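Flunder 작업 테이블 (화이트)

Gretport의 Flunder는 조립, 점검, 소형 장비 작업용으로 나온 흰색 평판 테이블입니다. 상판에 무늬와 홈이 없어 작은 나사나 커넥터를 내려놓아도 쉽게 눈에 띕니다. 벽에 붙여 쓰는 배치를 기본으로 설계했으며, 뒤쪽 가장자리에는 턱이 없습니다.

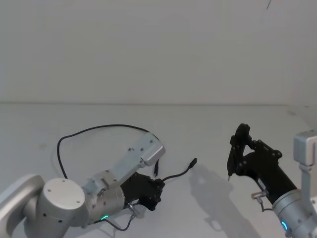
제품 특징

상판은 무광 처리되어 있습니다. 천장 조명 아래에서 번쩍이는 반사가 적고, 그림자는 부드럽게 퍼집니다. 밝은 상판 위에서는 검은색 케이블이나 플러그의 윤곽이 잘 구분되므로 배선 작업이 많은 곳에 알맞습니다.

상판 폭은 1,848mm 한 가지입니다. 두 대를 나란히 놓을 때는 별매 연결 철물 Pascu를 사용하십시오. Pascu는 좌우 구분이 없고 테이블 한 대당 한 세트가 필요합니다. 기존에 판매하던 회색 상판 모델과는 체결 구멍 위치가 달라 함께 쓸 수 없습니다.

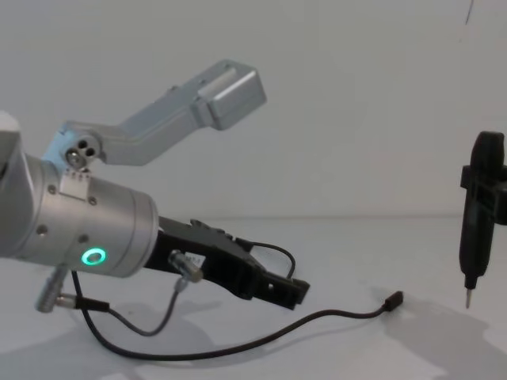
케이블이 상판 위로 늘어지는 작업이라면 여유 길이를 미리 확인하시기 바랍니다. 장비를 움직일 때 커넥터 쪽이 당겨지지 않아야 합니다. 상판에는 배선 구멍이 없으며 주문 시 추가 가공도 받지 않습니다. 배선을 아래로 내려야 하는 경우에는 뒤쪽 가장자리에 거는 케이블 받침 Pumus를 선택하실 수 있습니다.

Pumus는 공구 없이 끼우는 방식이고 색상은 흰색과 검은색입니다. 벽과 테이블 사이에 20mm의 틈이 필요하므로 벽에 완전히 밀착해서 설치할 경우에는 사용할 수 없습니다.

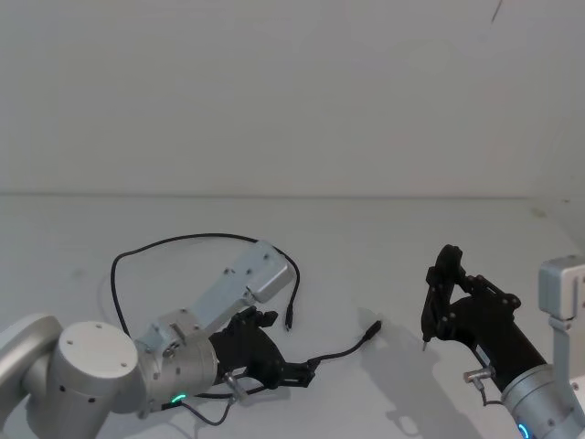

흰 벽 앞의 무광 상판. 양쪽에서 마주 보는 그리퍼 두 개.

관리 방법

평소에는 물기를 꼭 짠 부드러운 천으로 닦습니다. 손자국이나 옅은 얼룩은 중성세제를 묽게 풀어 닦고 마른 천으로 마무리합니다. 연마제가 든 세정제와 거친 수세미는 무광 표면에 광택 얼룩을 남기므로 사용하지 마십시오. 아세톤도 피해야 합니다. 유성 펜 자국은 오래 두면 지워지지 않을 수 있습니다.

금속 부품을 상판 위에서 끌면 회색 선이 남기도 합니다. 대개는 표면이 긁힌 것이 아니라 금속이 묻은 것으로, 흰색 지우개로 문지르면 없어집니다. 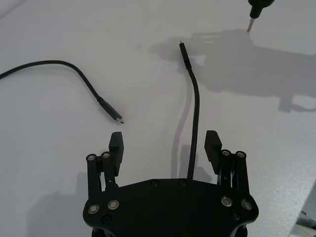

볼트를 조이거나 케이블을 꽂고 빼는 일이 잦은 자리에는 얇은 고무 매트를 까는 편이 좋습니다. 매트는 구성품에 포함되지 않습니다. 색이 진한 매트는 장시간 눌리면 상판에 색이 옮을 수 있으니 밝은색을 권합니다.

구성 및 배송

상판, 다리, 조립 나사, 육각 렌치가 한 상자에 들어 있습니다. 조립은 두 사람이 하십시오. 주문 확인 후 출고까지 영업일 기준 11일이 걸리며, 수요일에는 출고하지 않습니다. 상판 보증 기간은 3년이고 얼룩과 긁힘은 보증에서 제외됩니다. Pumus와 Pascu는 따로 주문하실 수 있습니다.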